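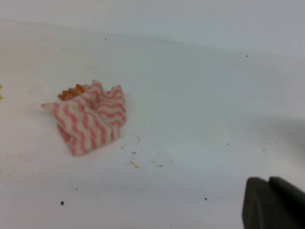 Tretance: The Reunion Box, reviewed

I never missed an episode of Tretance, the reality dating show set in Birnville, so I bought the fan trivia game the week it came out. It plays two to seven people and takes 47 minutes or so if everyone knows the cast.

The cards are thick and the print is easy to read. Questions cover both seasons, with a heavy lean toward the Wallbridge breakup and the fight at the February reunion. The scoring pad is flimsy. My copy also had 2 duplicate cards.

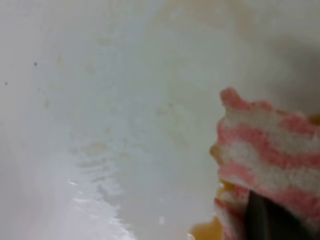
Pink and white stripes against a white surface.

The "Who Said It" round is the best part. The "Rose or Rumor" round drags, and several of its answers come from cast interviews that casual viewers won't have read. I'd skip it with a mixed group. 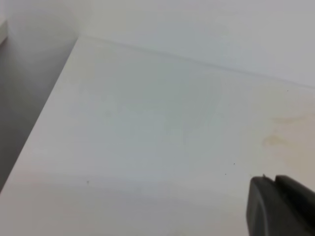

Do you need to have seen season one?
Most of the first-round questions are about it, so watch at least the finale before you play.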